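Hofstetter chess clock review: I finally retired the old wind-up

I did not set out to own a digital chess clock. I've had a wind-up one since I was a teenager, a heavy old thing with a tick you can hear from the hallway, and I was perfectly happy with it until the left side started losing time. My left side, naturally, because I always sit by the window and the clock always goes the same way around. I put up with it all last winter and then in February I lost a game on time that I was pretty sure I still had minutes left in, and that was that!

So I went shopping, and oh boy, there are a lot of chess clocks out there. Cheap ones, fancy ones, ones with little screens that look like they came off a microwave. I went back and forth for ages (I'm a terrible shopper, I read every single one-star review) and ended up with the Hofstetter, mostly on looks. It's low and wide, it comes in a dark gray that doesn't shout at you, and it has one long rocker across the top instead of two separate buttons. I'd used the two-button kind at the club in Collville and never got along with them. You press, nothing happens, you press again, and by then your opponent is giving you a look.

The rocker on this one is lovely. It goes down with a soft clunk and it stays down, so you can tell from across the room whose turn it is. No beep unless you ask for one. My wife, who has opinions about beeping, asked me to write that part in big letters, but I'll just say it here: you can turn the beep off completely, and it remembers that you did.

Setting it is where I started grumbling. There are buttons along the back edge and they're tiny, and the labels are molded into the plastic in the same gray as everything else. In daylight, fine. In the evening with one lamp on I was holding it up to my nose like a menu in a dark restaurant. I ended up putting a dot of white nail polish on the one that means "OK" and that has fixed most of it.
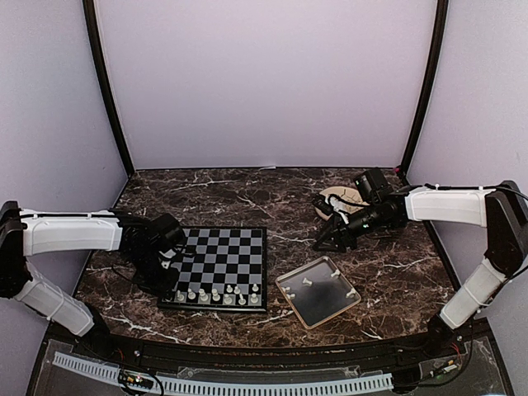
Posted 2023-12-14 in Boards, Clocks & Bits
By the Cluscombe Woodpusher
6 comments

The manual is a folded sheet about the size of a road map and lists every preset the thing has. I use maybe three of them. For a quick game after supper I like 10 minutes a side with a few seconds added per move, and that's already in there as a preset, so it's two presses and go. If you want something odd, like giving the weaker player more time (I do this with my nephew, he's getting good and I'll have to stop soon), you have to go into the manual mode and enter each side by itself. The first time took me so long that he wandered off and made a sandwich. It does save your setup afterward, so you only suffer once.

Let me talk about the feet for a second. The Hofstetter has four rubber ones and they grip like anything. My old clock used to creep across the table during a blitz game, a little shove with every move, until somebody had to grab it. This one sits where you put it. On a slick tabletop that's a big deal, and if you play on stone or glass or anything polished I'd put good feet right at the top of your list. I did try it on a tablecloth and there it's a different story, the whole cloth comes with it.

Battery life I can't fault yet. I play most evenings and I've been keeping a tally on the back of an envelope, because I'm like that, and I was at 103 games when the low battery sign first came on. Then it kept going! I was up to nearly 200 before I got nervous and changed them anyway. Regular AAs, under a door that opens with a fingernail. Thank you, whoever decided against the tiny screw.

The display is big and plain, black on pale gray. From my chair it's very clear. From low down, say if you're slouching, it fades out on you, and there's no way to tilt it. My wind-up wins on that one, you can read hands on a dial from anywhere. There's also no backlight. I thought I'd mind and I mostly don't, but if you play outside on a porch in the evening, it's something to think about.

I borrowed a Cillum from a friend at the club for a couple of weeks so I'd have something to compare with. The Cillum has nicer buttons, bigger and in a different color, and a brighter screen too. But it's light as a cracker and the rocker rattles when you lift it. It also beeps when you switch it on no matter what you tell it, and in our house that's the end of the conversation. If you mostly play at a noisy club you might like it better than mine. The weight of the Hofstetter makes me hit it less hard, somehow, and I think my opponents have noticed.

Things I'd change: paint on those labels, please. A storage bag would be nice as well, mine rides around in a hat. And the rocker collects dust along the hinge, so every now and then I go along it with an old toothbrush.

Things I wouldn't touch: the clunk, the feet, the size. It fits in the gap between the board and the edge of our table with room for a coffee cup next to it, and I measured that gap before ordering, so I was pretty pleased with myself.

Would I buy it again? Yes, I would, and I'd buy the nail polish at the same time. The old wind-up is up on the bookshelf now. I still give it a few turns when I dust, and the left side is still slow.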